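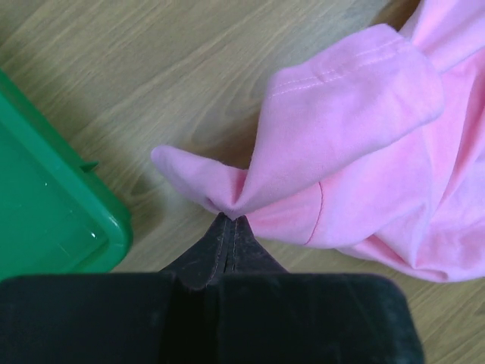 Muvavance Production and Touring Department

PRESS RELEASE

Muvavance to stage choral theatre season at Nestell Hall, Hodholm, in August

HODHOLM, January 14, 2020 – Muvavance, the touring company for sung and spoken theatre, has signed an agreement with Nestell Hall for a summer season of choral theatre in Hodholm. The season will run during August and will consist of two full-length productions, performed in repertory by one company of 84 singers, actors, dancers and instrumentalists. Public booking opens in the spring.

The agreement covers use of the main auditorium, the rehearsal room on the upper floor and the scene dock. It replaces the earlier arrangement under which Muvavance hired the hall for single nights at the end of its spring tour. Under the new terms the company will have continuous occupation of the stage from the start of the fit-up to the end of the get-out, and the hall's own technical staff will work to a joint schedule.

The productions

The first production, The Ferry Turn, is a new work for mixed chorus, brass quintet and a small group of actors. It follows a river crossing through a single working day and is built on traditional rowing songs, newly arranged for the company. The chorus is on stage throughout and performs from memory. Running time is expected to be just over two hours, including an interval.

The second, A Lantern for the Reeve, was first given by Muvavance as a winter touring piece and has been revised for the larger stage. The opening procession now enters through the stalls, the sword dance in the second half has been lengthened, and a children's chorus has been added to the closing scene. Audiences who saw the touring version should note that the interval has been moved and now comes after the trial scene. Several songs in which the audience takes part have been kept in their original keys. Words will be printed in the programme and shown on a screen at the side of the stage.

Both productions will use the same basic set, a stepped timber platform with removable side ramps. The shared set shortens the changeover between matinee and evening performances and allows a different title to be given at each on the same day.

Stage and seating layout

Nestell Hall was built for orchestral concerts and has a shallow stage with a fixed rear wall. For the season a temporary thrust will be installed over the front rows of the stalls. The thrust is carried on adjustable steel legs and sits level with the existing stage, with no step or ramp at the join. Removed seats will be stored beneath the hall and put back at the end of the season.

Capacity in the season layout will be 1,857, including wheelchair positions and companion seats. Sightlines have been checked from each seating block. Seats at the ends of the side balconies have a partial view of the rear of the platform and will be sold at a reduced price, with the restriction stated on the booking page and on the ticket. No seats will be sold behind the sound control position.

The processional routes through the stalls will be kept clear from the time the doors close until the interval. Latecomers to A Lantern for the Reeve will be held in the foyer until the procession has reached the stage and will then be shown to the nearest available seats.

Sound

The acoustic design has been prepared by Hirano, the firm responsible for the portable sound reflectors used on Muvavance's last two tours. The chorus in both productions will sing without amplification. Spoken dialogue will be lightly reinforced through loudspeakers placed low along the front edge of the thrust, with delay speakers under the balcony.

Hirano carried out measurements in the empty hall and in the hall with a seated audience during the company's last visit. The results showed that sung text was clear in most of the stalls and lost definition beneath the balcony overhang, particularly when singers faced across the stage. To correct this, a set of curved reflector panels will be hung above the thrust and angled towards the rear of the hall. The panels are suspended from existing rigging points and need no change to the fabric of the building. Absorbent drapes will be fitted along the rear wall of the stage for spoken scenes and drawn back for full chorus numbers.

The drape tracks are motorised and will be moved only during applause or instrumental passages. Noise from the motors was found acceptable in tests at the company's workshop. A further test will be made in the hall during the fit-up, and if the noise level proves too high the drapes will be moved by hand.

An induction loop covers the stalls and the front of the balcony. Receivers for the infrared system, which covers all seats, can be collected from the cloakroom on the ground floor.

Lighting

The lighting rig will combine the hall's own equipment with units brought from the touring stock. Haze will be used in one scene of The Ferry Turn. There is no strobe lighting in either production. The lanterns carried in the procession are battery-powered and contain no naked flame – this applies also to those carried by the children's chorus.

Brightness in the auditorium will be raised slightly for the audience songs so that printed words can be read. The level was set with the programme's paper and type size in mind, and the programme will be printed in dark type on matt stock. A large-print version will be available on request at no charge.

Company and rehearsals

The company will be made up of performers engaged for the season, together with singers drawn from choirs in Hodholm and the surrounding district. Open auditions for the local chorus places will be held in the early spring. Applicants should be able to hold a part in four-part harmony and must be free for all rehearsals in the final fortnight. Sight-reading is useful and will not be tested. Recordings of each vocal line will be supplied to those selected.

Places in the children's chorus will be offered through schools and youth choirs. Two teams will be formed and will appear on alternate dates. Chaperones will be provided by the company for all rehearsals and performances, and rehearsal times for the children will be kept separate from the main evening calls wherever the scenes allow.

Music rehearsals will begin in the upper room at Nestell Hall before the stage is available. The outline of the thrust will be marked on the floor at full size. As the room is narrower than the stage, the side ramps cannot be marked there, and entrances using them will be rehearsed once the set is in place. A full run of each production with all technical elements will be held before the first public performance.

Performance pattern and booking

Performances will be given in the afternoon and evening, with rest days for the company at regular intervals. The detailed calendar will be issued with the spring brochure. One performance of each production will be audio-described and one will be captioned. A relaxed matinee of A Lantern for the Reeve is also planned, with reduced sound levels in the dance sequences and free movement in and out of the auditorium.

Tickets will be sold through the Nestell Hall box office, by telephone, in person and online. A joint ticket covering both productions will be offered at a reduced rate for all seating areas except the partial-view seats. Holders of joint tickets may attend the productions in either order and need not choose the same seat for each. Group bookings will be handled by the box office directly. Schools wishing to reserve places before public booking opens should apply in writing and state the number of accompanying adults.

Tickets may be exchanged for another performance of the same production up to the day before the date shown, subject to availability. Refunds will be made if a performance is cancelled. A change of cast or programme order will not count as a cancellation.

Effect on other Muvavance dates

The company's spring tour is not affected by the Hodholm season. Dates already announced will go ahead as published, using the touring version of A Lantern for the Reeve and the smaller platform. The autumn tour will start later than in previous years to allow the set to be returned to the workshop, inspected and adapted for smaller stages. Venues concerned have been informed.

Recording

The Ferry Turn will be recorded in sound only over two performances, with microphones hung above the chorus and at the front of the brass. Audience members at these performances will be told in advance by notices in the foyer. Private recording and photography are not permitted during any performance. Publication of the vocal score is under discussion, and a further announcement will be made once the arrangements have been completed.

About Muvavance

Muvavance produces and tours theatre in which choral singing carries a main part of the action. Its work draws on seasonal custom, work song and processional dance. The company maintains a workshop and costume store and presents its productions in concert halls, theatres and larger churches.

About Nestell Hall

Nestell Hall is a concert and assembly hall in the centre of Hodholm. It presents orchestral, choral and spoken events throughout the year and is available for hire.

Notes to editors

The titles of the two productions should be given in full at first mention. Production photographs of the revised staging will be issued after the technical rehearsals. Requests for press tickets, set drawings and the acoustic summary prepared by Hirano should be sent to the Muvavance Production and Touring Department. Questions about access, parking and group rates should go to the Nestell Hall box office.

ENDS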